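Write the Rules on the Floor, Not at the Desk

I have a soft spot for rule sheets. I know, I know, I'm a hit at parties. But I've spent the last few years going in and out of places where people work alongside robot arms, and the first thing I do when I walk in (after finding the coffee) is look for the piece of paper on the wall that says how they do things.

At Unditz, where I help out part of the year, the sheet used to run to 10 pages. Ten! It had a section on footwear. It had a section on who could sign off on changes to the section on footwear. I asked five or six people when they had last read it and got a lot of looking at the ceiling. Then I went over to Harnell for a visit in January, and they had 7 lines taped up next to the door, in big letters, with coffee on them. Everyone could recite them, and a couple of people did it in a silly voice.

So that's my pitch, and I'll get it out of the way early: a short rule that people remember beats a long one they signed. I'd go further and say that if a rule can't be said out loud across a noisy room, it should go back for another draft.

Now, the big formal standards are a different animal and I'm glad we have them. Somebody has to sit down and work out speeds and forces and stopping distances, and I'm very happy it isn't me. What bugs me is when a shop copies chunks of that language into its own sheet and calls it a day. "Personnel shall maintain appropriate separation." Okay, from what? How far? Is the guy on the chair in the corner personnel? Say "stay behind the tape while the arms are on" and put down some tape!

The other thing I keep running into is that everybody writes rules for the machine and forgets the room. We fuss over the grip and the wrist and the joint limits, and then we leave cords all over the place. My worst near miss in this line of work had nothing to do with a robot moving. I was carrying a tray of parts at Vosititz, caught my foot in an extension cord, and went down like a sack of potatoes. The arms were switched off the whole time.

And please, give the dull jobs the same rules as the exciting ones. People get very careful when there's something heavy or sharp on the table. Put a toy there and the shoulders drop, the chat starts, somebody leans in to see better. But the arm is the same arm! It weighs what it weighs, and it'll go where it's told whatever it's holding.

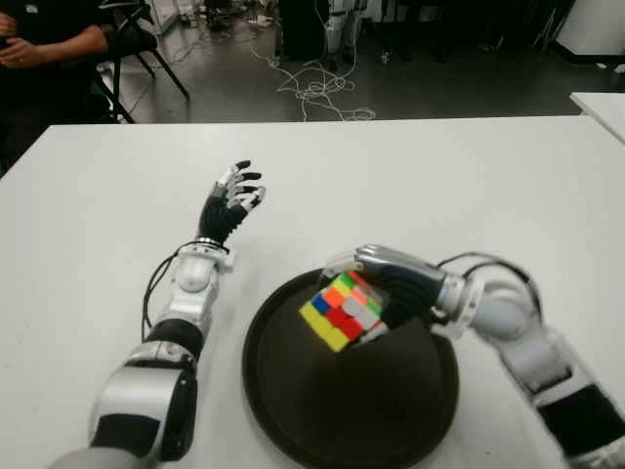
What I'd put on the sheet

If you made me write one tonight, I'd start with the stop button: everybody in the room knows where it is, visitors included, before anything gets powered up. Next, one person calls the start, out loud, and waits for an answer. Cables get covered or run along the wall, and seats go outside the tape. After that, I'd leave some blank space for whatever goes wrong next month.

Oh, and date the thing. The sheet at Tóth was over 6 years old when I saw it, and it told you to call an extension that rang in an empty office. I tried it. It rang for quite a while.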